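Section 4. Using and caring for the oval colander

This section covers the plastic colander supplied with the Getik sink set. The bowl and the cutting board are covered in Sections 3 and 5. Read the cautions before first use.

4.1 Before first use

1. Remove the paper sleeve and peel the sticker off the outer wall. If any glue stays behind, rub it with a little cooking oil and a soft cloth.
2. Wash the colander in warm water with dish soap.
3. Hold it up to a light and check that the drainage holes are open. Small plugs of plastic left from molding can be pushed out with a toothpick.
4. Rinse and let it air dry.

4.2 Rinsing fruit and vegetables

1. Set the colander in the sink or inside the Sunent bowl. Make sure it sits flat.
2. Add the food. Stop 2 inches below the rim so that nothing washes over the side.
3. Run cold water over the food and turn it with your hand. Use low pressure for berries and leafy greens.
4. Lift the colander by both handles and let it drain for 15 seconds.
5. Tip it toward one narrow end to release water that has collected along the edge of the floor.

Note: Rice, quinoa and other small grains can pass through the holes. Line the colander with a clean cloth or use a fine mesh strainer.

4.3 Draining pasta and boiled vegetables

1. Place the colander in an empty sink. Do not hold it in one hand while pouring with the other.
2. Turn off the burner and wait for the boiling to stop.
3. Pour slowly, away from your body, aiming for the center of the floor.
4. Wait until the steam clears before lifting.

CAUTION: Steam and hot water can burn. Keep children away from the sink while draining.

CAUTION: Do not place the colander on a burner, in an oven or over a pan of boiling water. Do not use it as a fryer basket.

4.4 Cleaning

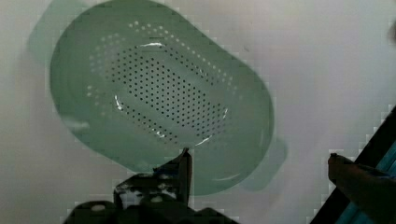
Wash the colander soon after use. Starch from pasta and potatoes is much harder to remove once it dries in the holes.

1. Rinse from the outside first, so that the water pushes food back out of the holes.
2. Scrub the floor and the sloping walls with a soft brush. Steel wool will scratch the plastic.
3. For dried starch, soak for 25 minutes in warm soapy water, then brush again.
4. Dry upside down on a rack or towel.

The colander may also go on the top rack of the dishwasher. Turn off the heated dry setting.

4.5 Storage

Store the colander inside the Sunent bowl or on a shelf. Do not stack heavy pans in it. If it has been kept in a cold garage or camper, let it reach room temperature before pouring hot water into it.

Stop using the colander if a handle or the rim is cracked.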